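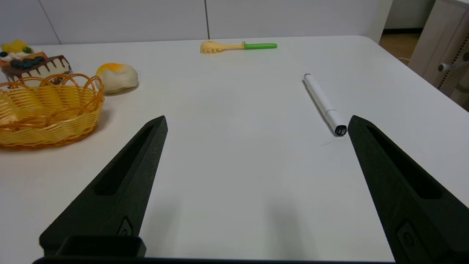

A white tabletop shows every mark, so it pays to learn a few cleaning tricks.

Keeping a White Table White

By Elibariki Were
2 min read
Print | E-mail this page
Filed under: Kitchen & Dining, Stains and Spills

I love a white table! It brightens up a dark kitchen, it goes with any dishes you own, and it makes a plain bowl of peaches look like a holiday. Mine has been through turmeric, red wine, ballpoint pen and a whole July of popsicles, and it still looks great.

Every day: Wipe with a soft cloth, warm water and a drop of dish soap, then go over it again with plain water. Dry it with a towel. Don't skip the drying – soap film grabs dust, and by Friday the whole top looks gray.

Turmeric and curry: Mix baking soda with enough water to make a paste, spread it on the spot and leave it for 12 minutes. Wipe, rinse, repeat. If a yellow shadow hangs on, move the table near a sunny window for a couple of afternoons. Sunlight fades turmeric beautifully (I was thrilled the first time I saw it work).

Ballpoint and marker: Dab on rubbing alcohol with a cotton ball, working from the outside of the mark toward the middle. Turn the cotton often or you'll just paint the ink around. Try it under the edge first if your table is painted or lacquered.

Coffee rings: Dish soap gets the fresh ones. For old rings, use white vinegar and water, half and half – but keep vinegar far away from marble, please!

Scuffs: A melamine sponge is wonderful on gray scuffs, only go lightly. It's a very fine abrasive and it will dull a glossy finish if you lean on it. A clean pencil eraser does nicely for small marks.

Sticky label goo: Rub in a little cooking oil, wait a few minutes, then wash with soapy water.

What I keep off mine: scouring powder, steel wool, and newspaper that's even slightly damp. Hot pans too, of course. I sewed two thick cotton trivets out of an old quilt and they live right by the stove.

Next time I'll get into white grout, which needs a stiff brush, a good radio station and more baking soda than you'd think!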